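Section 6: Fitting and adjusting the rear derailleur

Clonum trail and touring bikes, home assembly guide
Revised 9 September 2018

Read this section right through before you pick up a tool. If your bike came from a shop already built, you only need steps 9 to 19. 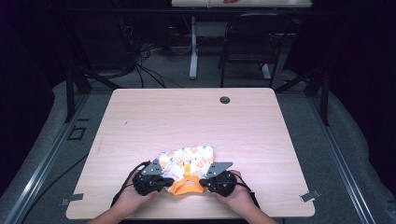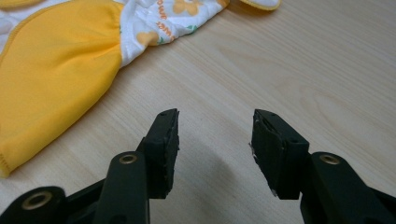
You will need a 5 mm hex key, a small cross-head screwdriver, a cable cutter, a clean rag and a work stand. If you don't have a stand, hang the bike by the nose of the saddle so the rear wheel can turn freely. Turning the bike upside down is not recommended for this job, as the cable housing near the handlebar can kink and give you a false setting.

Before you start

Check that the rear wheel is sitting fully in the dropouts and that the axle is tight. Check that the derailleur hanger is straight. Look at it from behind: the two jockey wheels should line up with each other and with the smallest cog. A bent hanger can't be corrected with the adjusting screws. Have it straightened or replaced first.

CAUTION: Keep fingers, sleeves and loose laces away from the chain and wheel while the cranks are turning.

Fitting the derailleur

1. Put a light smear of grease on the threads of the mounting bolt.

2. Hold the derailleur rotated back a little, so the small tab clears the stop on the hanger. Start the bolt by hand. It should go in easily for several turns. If it doesn't, back it out and try again.

3. Tighten the mounting bolt to the torque marked on the derailleur body. Let go and make sure the tab is resting against the stop.

4. Thread the chain over the smallest cog, down the front of the upper jockey wheel and around the back of the lower one. On Novum derailleurs there is a small metal bridge between the two wheels. The chain passes inside it – if you hear a steady rasping when you pedal, it's on the wrong side.

5. Join the chain with the quick link supplied. Put the link on the top run, hold the rear brake on and press down firmly on the pedal until it clicks.

Setting the high limit

6. Leave the cable disconnected. Shift the chain onto the smallest cog.

7. Look from behind and turn the screw marked H until the upper jockey wheel sits directly under the outer edge of the smallest cog. Clockwise moves it toward the wheel.

8. Click the shifter until it is in its highest gear, pull the cable snug by hand and clamp it under the anchor bolt. Trim the spare cable to 60 mm and fit the end cap.

Setting the low limit

9. Shift to the middle chainring, or to the only one if your bike has a single ring.

10. Turn the cranks slowly and push the derailleur body inward by hand until the chain climbs onto the largest cog.

11. Turn the screw marked L until the derailleur can't move any further toward the spokes.

WARNING: If the low limit is too loose, the chain can drop between the cog and the spokes and lock the wheel. Don't ride the bike until this has been checked.

Indexing

12. Return to the smallest cog and click the shifter once.

13. If the chain doesn't move to the next cog, turn the barrel adjuster anti-clockwise half a turn and try again.

14. If it jumps two cogs, turn the adjuster clockwise half a turn.

15. Work up through the gears and back down, using quarter turns from here on.

16. Shift to the largest cog. Check that there's a small gap between it and the upper jockey wheel, and use the B screw to open the gap if they touch.

17. Wipe off any extra grease.

18. Ride on a flat, quiet road and go through every gear under light load.

19. New cables settle. Repeat steps 12 to 15 after the first 75 km.

Notes

Sriwong shifters click in the opposite direction to the Novum ones, so check the label on the underside of the lever.

Drirum housing is stiffer than most and needs a slightly longer loop at the derailleur. Leave enough that the curve stays smooth in every gear.

Fitting steps checked by Torunn Björklund. Indexing steps revised by Dragica Stoyanova.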